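3.2 The table by the shelves
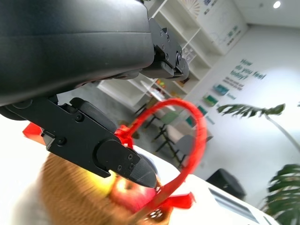 We had meant, when we began our visits to the Jirkdale house, to write mostly about cupboards and drawers, the places where people say they keep things. Within the first evening it was clear that the white table had more to tell us. It was the spot where small festive things came to rest, and they stayed there long after the season they belonged to (we were still finding them in March!). Tae-yang Ko, who kept the household diaries, began to call these "resting things," and the name stuck with all of us.

Figure 4. Small decorative items on the white tabletop, among them a thin red loop with a ribbon bow and a fuzzy orange-brown object. White shelving with open cubbies stands behind.

What interested us most was how rarely the lack of a proper place explained the resting. The shelving had open cubbies within easy reach, and the people we spoke with could nearly always name the one where a thing ought to go. Of the 20 items we followed in this household, 17 had a home that at least two members of the family agreed on. And still the table filled up, and went on filling up, in the friendliest way.

Ribbons and bows deserve a word of their own. They are light, they tangle, and they lose their shape if they are pushed in behind something heavier, so people put off storing them until there is time to do it nicely. One mother told Aba Tetteh that she would sooner look at a bow for a month than flatten it in a minute, and we heard much the same feeling, in other words, in the Prineck interviews (see Section 4.1). Soft, furry items were treated with a similar patience, though in their case it was usually a child who objected to the cubby.

We also noticed that resting things drew company. Once a bright object had been on the table overnight, others were set down beside it, and the little group was then moved, dusted around and talked about as one. Gruber and Sial's earlier notes on hallway shelves describe something close to this, and we follow them in treating the group, instead of the single item, as the unit for the tidying sequences in the next section.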